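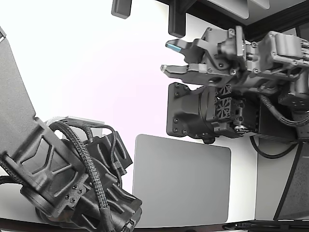
Fig. 1. Black braided cables, dark grey arm

Backing paper: where does it go?
Kaja Liepiņa and Hanna Szulc
Submitted 2019-10-13

Introduction

Every sticker comes off something. The something is usually paper with a thin silicone coat on one side, and that coat is what makes it a pain to recycle. Ordinary paper mills don't want it. We wanted to find out what small firms in Brevham do with theirs, and if anyone would bother seperating it given the chance.

Method

Short questionnaire by email, then visits. Four firms said yes to a visit — a print shop, a bakery that labels its own boxes, a candle maker and Stanotwood, who make shelving. Questions were the same for each. What do you peel, who peels it, which bin. Hanna did the interviews, Kaja did the weighing with a kitchen scale borrowed from home.

We asked each place to keep its liner in a separate sack for two weeks. The bakery started late because of a holiday, so its sack covers less time. We have not corrected for this and should of done.

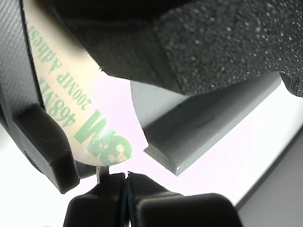 Results

Most of it goes in general waste. The print shop was putting it in with mixed paper and hadn't heard there was a problem. Fair enough, it looks like paper. Stanotwood had the heaviest sack by a long way, almost 300 grams, mainly from edging strip. The candle maker's was tiny and mostly rolled-up ends.

All of them said they would sort it if somebody collected. None would drive it anywhere. The manager at the bakery asked who pays, and we had no answer to that.

Problems

Kitchen scale is poor at low weights. Sacks had other stuff in — tape, a glove, one apple core. We took out what we could see. Too few firms to say anything about the whole town, and we picked places that would talk to us.

Next steps

Ask the Zamudio depot if they would take a mixed load in March. Try linerless labels at the bakery, if the printer can run them. Full weights table is in the appendix, questionnaire after it.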